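Stop Rushing Them Back

I've supported Stemdale for 42 years, through two relegations and one truly horrible away kit, and I don't think I've ever been as cross as I was in December. We had three centre-halves out, and what did we do? We stuck Nieminen back in with a hamstring held together by tape and good wishes. He lasted 57 minutes.

I know, I know, everybody wants to play. Ask any footballer if he's fit and he'll say yes, even if he's hopping! That's exactly why it shouldn't be his decision (or the manager's, who has a job to keep and Govwood away on Saturday week, as it always seems to be).
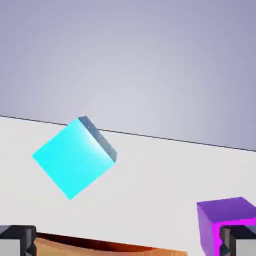

A computer-rendered cyan cube, tilted over a white tabletop.

My friend Urszula Gajewski reckons I'm soft. She says the lads at Nadura played through worse on pitches like ploughed fields, and maybe they did, but have you seen some of them trying to get up the steps to the bar these days? I'd give the physio the final word, in writing, and let the rest of us moan about the result. We'd moan anyway. And play the kids! A nervous 18-year-old with two good legs will do me fine at the back.

Recent posts
Govwood 2 Stemdale 2: my player ratings
Why I still buy a programme
Is Nadura the coldest ground in the league?
Season tickets: what I'd change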